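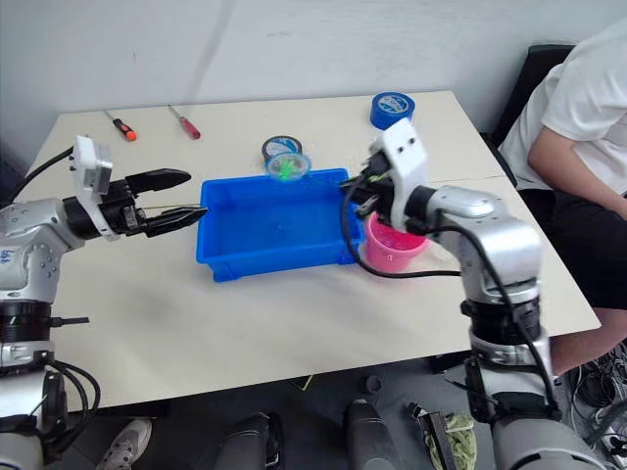

4.2 Does a shallow bin keep a work table tidy?

The claim that open, low-walled bins cut down clutter is repeated in almost every guide to workroom storage, and we began this part of the study doubting it. The guides rarely say what they mean by clutter. Prernell's handbook, which most of our sites had on the shelf, treats an object as tidied once it is inside any container at all. By that rule a bin full of mixed scraps counts as a success, and a cup standing beside the bin counts as a failure, even if the cup is exactly where the next person will want it.

Figure 3. A blue plastic bin on a white work table, with a pink cup at its right-hand end and two rolls of tape behind it.

The layout in Figure 3 shows why the rule gave us trouble. The cup and the tape are outside the bin and would both be marked down under Prernell's scheme. The bin holds next to nothing, a few green specks towards the back, and would pass. We do not think many people looking at such a table would agree with the marking. Tape in particular tends to be left out, and the staff we spoke to at Haltness were firm that it should be — a roll at the bottom of a bin gets buried and then replaced from the stores.

We logged 2183 items left on tables across the 2 sites, Haltness and Vorkico, and coded each one as stored, parked or stray. "Parked" was our own addition. It covers anything left within reach of a bin but not in it, where a regular user of the table could say what it was for. Without that category the bins looked good at Haltness and poor at Vorkico. With it, most of the gap between the sites went away, and we suspect the earlier difference had more to do with the coding than with the bins.

The Chang checklist does a little better, as it asks whether an item can be found again. It still has nothing to say about what collects on the floor of a bin. Small bits do not get picked out one by one, and at neither site was emptying anyone's listed duty. A shallow wall makes them easier to see. Whether it makes anybody remove them is another matter, and our records from July do not settle it.

We would therefore treat the usual advice with some care. Low walls may help people put things in, but we found no good evidence that they change what is left outside.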